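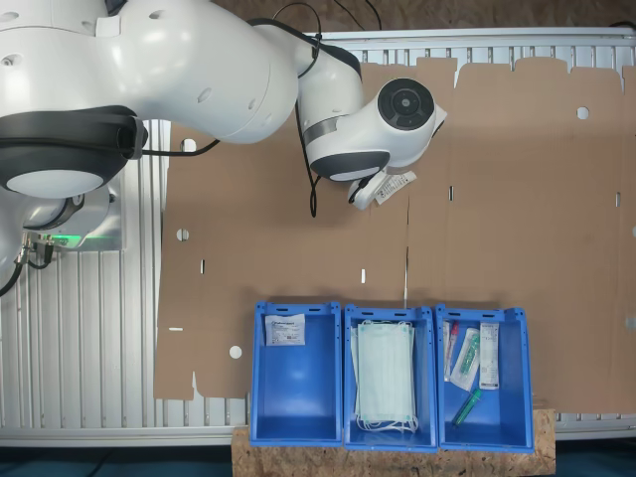
Small-Item Packaging at the Nukardale Shop: Is the Second Wrapper Doing Anything?
Nighat Niazi and Imtiaz Sarkar

Our course partner, Haque, sells small spare parts by mail and says every one of them needs its own sealed packet before it goes into a carton. We were asked to find out how much packaging could be dropped without more damage. We went in doubting the claim, and we came out doubting some of our own numbers too. A small white packet with a printed label, like the one held over the flattened cardboard, is easy to defend if you only look at the label, which has to go somewhere. The packet around it is harder to defend.

What we did
We packed 400 orders over two weeks in June. Half had the usual packet inside the carton. The other half had a paper band with the label stuck to it. All of them went by road to the Brurnwood depot and back, and we opened them on return. Haque told us it ships up to 2,000 orders in a busy month, so our sample is small, and one route is not every route.

What we found
Damage was low in both groups. Two parts from the banded group came back scratched and none from the packet group did. Haque's manager took this as proof that the packets work. We don't think two scratched parts prove much, especially when both were in the same carton and that carton had a crushed corner.

The banded orders were slower to pack. Imtiaz thinks this was mostly us being clumsy with the bands in the first few days. Nighat disagrees and thinks they are just fiddly. We did not time the last batch separately, so we can't settle it, and we should have.

The Zondora mailer
The supplier's leaflet calls the Zondora mailer "fully recyclable." We asked what that meant for the label and the glue and did not get an answer we could use. We left the claim out of our comparison.

Problems with the study
We knew which orders were which when we opened them. A scratch is a judgment call, and we may have been kinder to the bands. If another group repeats this, someone who did not do the packing should do the checking.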